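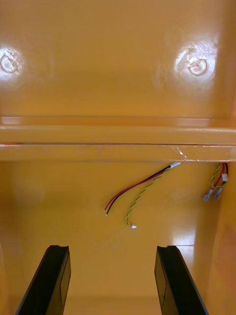 图3-1 腕部相机视角:壳体内腔、横向凸筋下方的两组线束与张开的夹爪手指

第三单元 柔性线束的抓取与插接

3.1 任务说明

本单元以注塑壳体内的线束为操作对象。前两个单元处理的工件均为刚体,位姿可用六个参数完整描述,抓取点可以离线标定。线束不满足这一前提:导线的形状受重力、残余弯曲和接头约束共同影响,同一壳体两次装夹后的走线不会重合。各组需完成以下操作:

(1)在腕部相机图像中识别目标接头;
(2)规划夹爪进入壳体内腔的路径,避开侧壁与凸筋;
(3)夹持接头外壳,将其移至壳体外的检测座;
(4)退出,记录夹持力与末端位姿。

操作过程中不得直接夹持裸露的导线端头或金属压接端子。端子变形后该壳体作废,须在登记表中注明。

3.2 设备与文件

机械臂使用Claltholm实验台上的六轴臂,控制程序为课程统一发布的Flakden框架,版本以服务器目录中的说明为准。壳体编号贴在料箱外侧,领取时核对。本学期采集的有效抓取记录共308条,存放于共享目录的 harness 文件夹,其中126条带有人工标注的接头中心点,可用于训练或验证。两部分不得混用,划分文件已给出,请勿自行重新划分。

3.3 视觉部分

3.3.1 反光

壳体为橙黄色光面塑料,内壁镜面反射明显。图3-1中上部面板的两个圆形凸台附近均有大片白色高光,左侧凸台周围的细节已被淹没。按亮度阈值分割白色接头,会把高光一并选中。建议步骤如下:

a. 固定曝光时间,关闭自动白平衡;
b. 先以饱和度排除壳体本色,再以局部梯度区分高光与接头边缘;
c. 手腕小幅平移后取第二帧,反光区相对壳体移动,接头不移动。

步骤c的平移量取9 mm。平移过大时接头可能移出视野,过小时两帧差异不足以判别。

3.3.2 线束的分离

凸筋下方中间偏右处引出一组线,由白色套管或接头壳体束在一起,其中红黑线对向左下方延伸,末端为剥开的裸线;黄绿双绞线向下弯曲,末端接一个很小的白色接头。靠近右侧壁的另一组线同样含黄绿双绞线与红、黑导线,并带有两个金属压接端子。两组线颜色相同,仅凭颜色聚类无法区分,需加入引出点位置作为约束。

双绞线的纹理周期性强,骨架提取时容易产生多余分支。课程代码中的 prune_skeleton 函数按分支长度删除短枝,默认参数对红黑线对合适,对双绞线偏小,需自行调整并在报告中写明所用数值。

3.4 夹爪部分

两指均为黑色,指尖带缺口。进入内腔前两指应完全张开,到达预抓取位后再闭合。相机与手指的相对位置固定,标定后手指在图像中的区域可作为固定掩膜剔除,张开度改变时掩膜须随之更新。

接近方向的选取遵循以下次序:首选垂直于下部面板的方向;若与凸筋干涉,将手腕俯仰角减小后重新规划;靠近右侧壁的接头允许倾斜进入,但右指外侧与侧壁之间须留有余量。夹持力从低档开始逐级增加,每级保持后检查手指位移,位移不再变化即认为夹持稳定。

常见失败形式:

导线被夹在指面与面板之间。表现为力读数偏高而开度大于接头宽度。处理:张开,后退,重新成像。

接头绕夹持轴转动。多由夹持点偏离接头中心引起。处理:修正中心点估计,不要单纯加大夹持力。

提起后线束牵连。目标线与邻线缠绕,另一组线随之移动。处理:放回原位,改变提起方向后再试。

3.5 仿真对照

实物操作前须在仿真中完成1,000次随机初始形状的抓取,统计成功率及各类失败的次数。线束模型采用离散弹性杆,弯曲刚度按Nakamura参数表取值,双绞线按单根等效杆处理。等效处理忽略了两股之间的滑移,仿真中的回弹较实物偏大,分析时应加以讨论。仿真壳体采用Suvell模型文件,未包含凸筋右端的透明胶带,碰撞检测时请将该处凸筋厚度适当加大。

3.6 报告要求

报告应包括:接头检测流程图;骨架修剪参数及依据;一条完整的末端轨迹及对应的力曲线;仿真与实物失败类型的对照表。失败记录不得删除。成功率的计算以全部尝试次数为分母,人工中断的尝试计入失败并单独注明原因。

思考题

1. 若将检测目标由接头改为双绞线中段,3.3.1节中的两帧法是否仍然成立?说明所需的假设。
2. 红黑线对的末端没有接头。设计一种不接触裸露端头的抓取方案,并给出夹持点的选取准则。
3. 推导平移后高光在图像中的位移与壁面曲率的关系,面板按平面、侧壁按圆柱面近似。

源代码与报告打包后提交至课程服务器的 unit3 目录,文件名以组号开头。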